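Chapter 7
Housework by the Hour: What Can Time-Use Figures Tell Us?

Before you read this chapter

Write down how many minutes you spent on housework yesterday. Keep the figure somewhere safe. You will be asked to distrust it later.

7.1 A number everybody likes

Most newspapers run the same story once or twice a year. A survey has found that people spend so many hours a week cleaning, cooking and washing, that women do more of it than men, and that the gap has either closed a little or failed to close. The figure is given to one decimal place. A sociologist is asked for a comment and says it is striking.

It may well be striking. Before we agree, we should ask how anybody came to know it. Housework is not clocked in or paid for. It is done in scraps, often while doing something else, by people who are not watching themselves do it. A figure such as 22 hours a week looks like a measurement, in the way that the weight of a bag of flour is a measurement. In most cases it is closer to a memory, tidied up for a stranger.

This chapter deals with time-use research: how it is done, what it is good for, and where it claims too much. You should come away able to read a table of household hours without either swallowing it or throwing it across the room.

7.2 Asking people straight out

The cheapest method is the single question. "In a normal week, how many hours do you spend on housework?" It takes a few seconds and can be tacked on to a survey on almost any subject.

Three parts of that question ought to worry you. The first is "normal". Few people have a normal week, and those who think they do are often describing the week they would like to have. The second is "how many hours", which asks for a sum that hardly anyone can do in their head. The third is "housework" itself. Does it include paying the gas bill? Digging the garden? Sitting with a child who is meant to be tidying a bedroom?

The Zasham household survey put the question in exactly this form to 214 adults. When both members of a couple were asked separately, each tended to claim a larger share than the other would grant them. Added together, many couples had done well over 100 per cent of their own housework. The authors of the report called this "reporting noise". A less polite reader might say that the question had failed, and that the averages worked out from it should have been left in the drawer.

There is a defence of the single question, and you will meet it often. If everyone exaggerates by the same amount, the argument goes, then comparisons between groups still hold. That is true as far as it goes. The trouble lies in the "if". We have little reason to think that a retired man living alone and a mother of small children stretch their answers equally, and the survey that would tell us is the very one we haven't got.

7.3 The diary and its problems

The usual remedy is the time diary. Each person fills in a booklet covering a day, broken into short slots, and writes down what they were doing in each. A researcher then sorts the entries under headings. Nobody has to work out a weekly total, and nobody has to decide what counts as housework, because that is settled back at the office.

Diaries are better. Most researchers agree on this and so does this book. But "better" has been allowed to slide into "accurate", and students should resist that.

Take the laundry. In a diary it normally shows up as one or two entries: "put a wash on", perhaps "hung out washing". The rest of the job is spread so thinly that it falls between the slots. Someone notices that the school shirts are low. Someone feels along the radiator to see what is dry, matches up what comes in pairs, carries a pile upstairs on the way to doing something else, and goes back for the odd sock on the bed. None of these takes long enough to earn a line in the booklet. Together they may take longer than the wash.
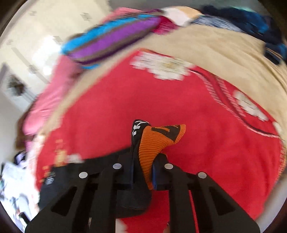 7.4 Who decides what the headings are?

Once the diaries are in, somebody has to code them. This stage gets little attention in published reports, often no more than a footnote, and it can change the results a good deal.

Suppose an entry reads "in kitchen with Mum, talking, peeling spuds". Is that cooking, or caring for a relative, or leisure? Most coding schemes insist on a main activity and allow a second one to be noted. In practice the second is often left blank, and even where it is filled in, it rarely reaches the headline figure. Two sensible coders can read the same page and send it in different directions.

The Trercombe study is unusual in having tested this. A batch of diaries was coded by one team and then handed to another, who were not shown the first set of answers. The teams agreed well on sleep and paid work. They agreed badly on child care, and worst of all on anything done in company. The final report gave its child care figures to the nearest minute all the same.

You do not need to conclude from this that the coders were careless. The headings were drawn up with paid jobs in mind, where a person does one thing at a time and then stops. Life at home was made to fit afterwards.

7.5 What we can fairly say

It would be easy to end up believing nothing, and that would be lazy. Some findings turn up whatever the method. Large gaps are more trustworthy than small ones. Changes over a long period, measured with the same booklet and the same headings, deserve more respect than a difference between two countries that used different ones. When a report tells you that the gap has narrowed by a few minutes a day, look for the size of the sample before you look for the cause.

Questions for discussion

1. Return to the figure you wrote down at the start. Which tasks did you include, and which did you leave out?

2. Would you expect a paper diary or a phone diary to pick up more small jobs? What might each of them miss?

3. A council wants to know whether longer library hours would help parents at home. Would you advise it to use a single question, a diary, or neither?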